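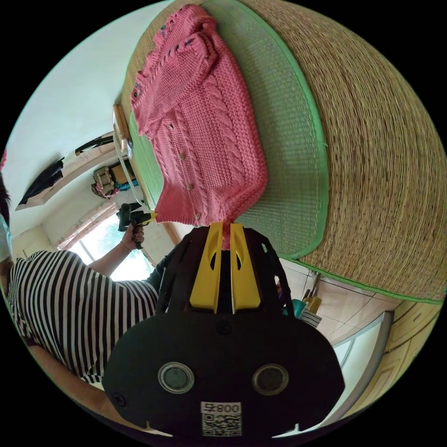

Pink cable-knit cardigan, front up on the straw mat, one sleeve folded over.

Hand Knits Back in Use - progress report, period 3
To: Tedesco Fund, small grants desk
From: Thilini Nanayakkara, Bovcombe Clothing Store
Covers: July to end of October

Short version. Sorting is done, folding method is settled, care cards are half written, mending is behind. Money is fine. One change to ask you for, see near the end.

Where we are

More than 70 knits through the sorting stage now. Mostly cardigans and sweaters, a few vests, one enormous poncho we keep moving from shelf to shelf. Every piece gets a tag number, a line in the stock list and a yes/no for mending. The stock list is in Sivis now instead of the old paper book. Moving it over took most of July and I would not want to do it again, but searching by size is a lot quicker than leafing through my handwriting.

We are working in the bedroom at the back. Big woven straw mat, pale green panels in it and green binding, and that is our folding surface. Tried the kitchen table in the first period and gave up, too narrow for anything with sleeves. On the mat a cardigan can lie full width with both arms out, and you can get at it from more than one side. The wardrobe is cream with paneled doors, and clothes hang against the front of it as well, so yes, it looks crowded. It is crowded. The knits are meant to end up on shelves, folded, that's the whole point of this stage.

Folding and checking

You asked last time for more detail on what happens to one garment, so I'll use the pink cardigan. Chunky cable, ribbed at the hem and cuffs, small round buttons, embroidered flowers on the front. It is the piece we all learn on, being the most awkward one we have.

Order we use:

Lay it out flat, front up. Sleeves straight out from the body.
Square up the hem before touching anything else. If the hem is crooked the whole fold comes out crooked.
Check the button band top to bottom. Pull each button gently. Loose ones get a thread marker and the garment goes to mending.
Turn the edge up and look along the seams. Side seams and underarm are where the wool ones go first.
Check the embroidery. Look for snagged petals and loose ends, front first and then the back of the stitching.
Sleeves in, one and then the other, cuffs flat.
Fold up from the hem. No hanging, ever, for anything this heavy.
Tag on top where you can read it.

In the first period we folded sleeves last and the cuffs kept popping out. Changing it made a real difference, the stacks stay up now. Heavy cables still make a fat bundle and only go 4 to a stack. Thin knits can go higher.

Checking the embroidery has been slower than I budgeted time for. Flowers in a lot of colors, small, and a loose end hides easily in a chunky knit. We do those by the window in the morning and leave plain knits for the afternoon. 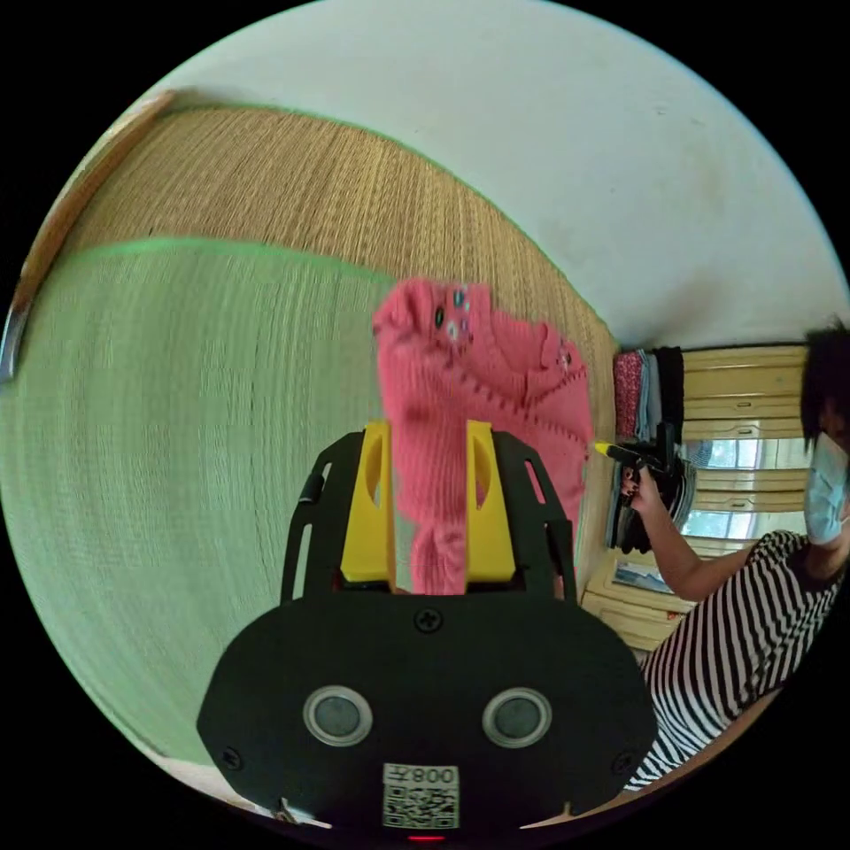 Mending

Behind. No way around it. The plan said all flagged pieces mended by the end of this period and we are maybe at half. Two reasons. The matching yarn from Zastonari came in late, and when it came the navy was wrong, more of a purple. They swapped it without fuss but that was another two weeks gone. Second reason is plain underestimating on my part - I planned for buttons and seams and what we mostly have is moth holes at the elbow, which is a slow job if you want it to hold.

What's getting done is good. Elbow darns look neat and the sleeves still stretch. Buttons are being sewn back with a shank so they sit right on thick knit. We've started keeping a jar of odd buttons sorted by size, not color, much easier to find somthing close.

Mending evenings moved to Tuesday, 6 pm. Turnout better than before, though people drift off by 8.

Care cards

One card per type of knit, goes out with each loan. Written so far: chunky cable, fine wool, cotton. Still to write: anything with embroidery, and mixed fiber with no label, which is a lot of them. The embroidery card is the hard one. I keep changing my mind about whether to tell people to turn the garment inside out for washing (good for the flowers, bad for the buttons if they catch). Draft will come with the next report.

The wording for laying out is taken straight from what we do on the mat. Flat surface, sleeves out to the sides, smooth from the middle toward the ribbing, don't tug the cuffs.

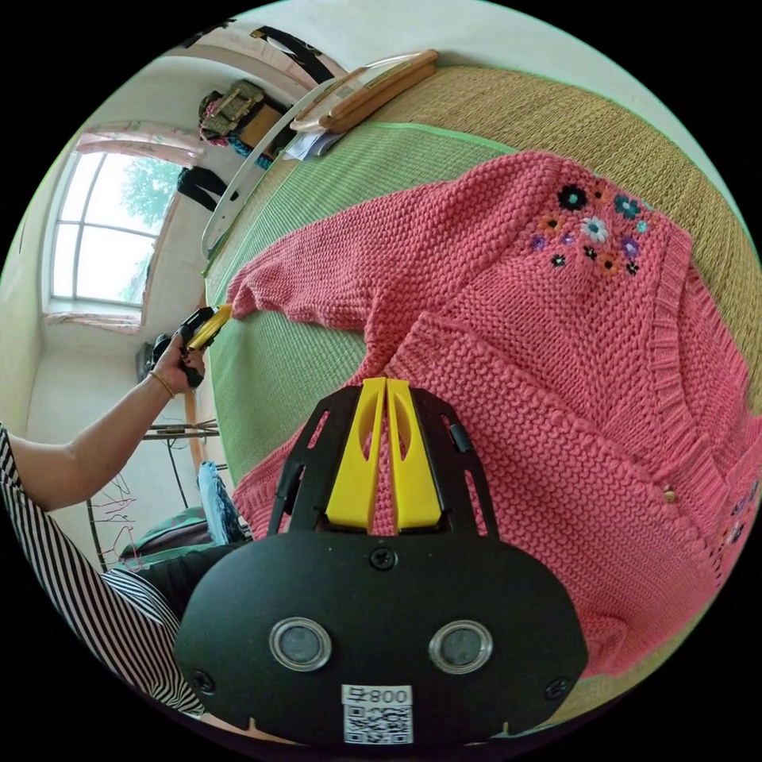
People who tested the draft cards wanted them shorter, so I've cut the fine wool one down to a single side. Also asked for bigger print. Will do that for all of them at the same time, before the print run and not after.

Money

Grant for this period was $3604. Spent on yarn and notions, storage boxes, tags and the print deposit. Receipts are in the folder with this report. Small amount left in the print line as the embroidery card isn't ready.

Change requested

I'd like to move what's left in the print line over to mending yarn, and take the printing for the last two cards out of next period instead. Total stays teh same. Need a yes from you before I order, Zastonari wants a couple of weeks notice on the navy.

Next period

Finish flagged mending. Embroidery card and no-label card. First loans out in January if the stock list is clean by then. And find a proper home for the poncho.

Thilini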